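Packing notes, August, 3:40 pm

Shoes again today. I continued with the small parcels for Tonville, at the white table. The question is still the same: which carton to use for a pair of knit sneakers when the original shoe box is missing. Serena Mazza wants one answer for the whole shelf, and I don't have it yet.

I took the plain brown carton and left the flaps open while I tried different ways to lay the shoes.
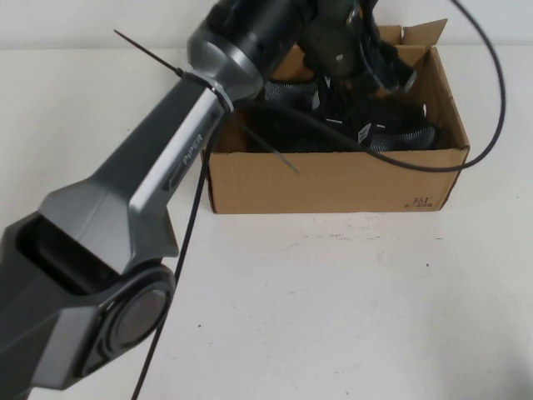
Toe to heel is the best use of the space, I think. With both toes on the same side, the heels take too much width and the walls bulge when I close the flaps. Sole against sole is also possible, but then the soft knit is pressed on the carton wall, and I don't like this for a long trip.

Order 264 is for two pairs. I will not put them in one carton -- the Strazds tape did not hold last time with such weight. Two cartons, then one label for each.

Paper: one sheet in every toe, lightly. If it is too full, the knit stretches and the stripes look uneven. Serena asked also for a sheet between the shoes. I agree with her, but we must order more paper before we start with the Zodar list.
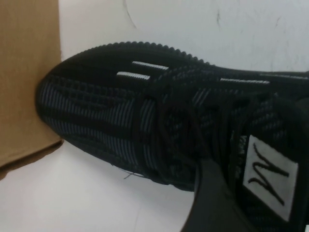

Black knit sneaker on its side, toe at the cardboard.

To do: ask for the inside measures of the next carton size, and correct the shelf label 2541, it still says sandals.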